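Handout 5: Friction at Rest and in Motion

Read this before the problem session. Bring a calculator and the table of coefficients from Handout 2.

## 1. Normal force

An object resting on a level surface is pushed up by that surface. The push acts at a right angle to the surface and is called the normal force, N. On a level surface with no other vertical load, N = mg. On a surface tilted at angle θ, N = mg cos θ.

Do not write N = mg by habit. If a string pulls upward at an angle, or if a hand presses down, the value changes and has to be found from the vertical force balance.

## 2. Static friction

Static friction takes whatever value is needed to prevent sliding, up to a limit:

f_s ≤ μ_s N

The inequality matters. A body with no sideways force on it has zero static friction, whatever the value of μ_s. The most common error on last June's exam was to set f_s = μ_s N for a body that was not about to slip.

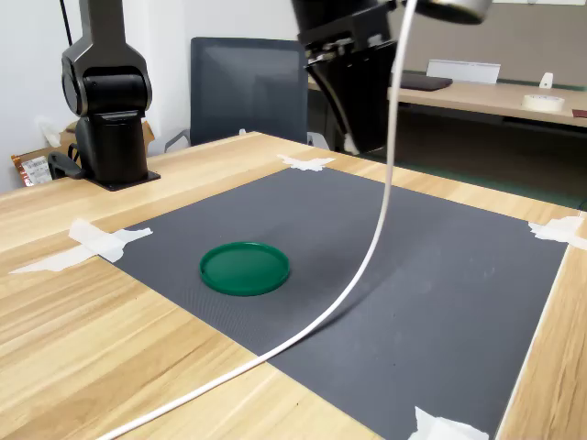

*Fig. 1. Green plastic lid at rest on a textured mat. If the mat is level and there is no sideways load, f_s = 0.*

The coefficient μ_s belongs to a pair of surfaces. A table entry for "plastic" alone has no meaning. Entries are also sensitive to dust, oil and surface finish, so the second digit should be treated with care.

## 3. Kinetic friction

Once sliding begins:

f_k = μ_k N

The direction is opposite to the relative velocity of the surfaces. For most dry pairs μ_k is smaller than μ_s. In this course μ_k is taken as independent of speed and of contact area. Both are approximations and fail for rubber and for lubricated surfaces.

## 4. Tilt method

Place the body on a board and raise one end slowly. At the angle θ where the body first slips:

mg sin θ = μ_s mg cos θ

μ_s = tan θ

Mass cancels. Read the angle at the start of motion, and repeat the run 5 times with the body in the same starting position. Report the mean and the spread.

## 5. Worked example

A crate of mass 100 kg stands on a level floor. A horizontal force of 436 N is applied. Take μ_s = 0.50, μ_k = 0.40 and g = 9.81 m/s².

1. Normal force: N = 100 × 9.81 = 981 N.
2. Limit of static friction: 0.50 × 981 = 491 N, to three figures.
3. The applied force is below the limit. The crate stays at rest and f_s = 436 N.

If the crate is already sliding under the same force, f_k = 392 N and the net force is 44 N. The acceleration is 0.44 m/s².

## 6. Problems

1. Repeat the example with the force applied at 20° above the horizontal. Find N first.
2. A block on the Karmont incline slips at 27°. Find μ_s.
3. For the block in problem 2, μ_k = 0.42. Find its acceleration at the same angle.
4. Sketch friction against applied force for a force that increases slowly from zero. Mark the static limit and the kinetic value.

Show units on every line. Solutions will be posted with Handout 6.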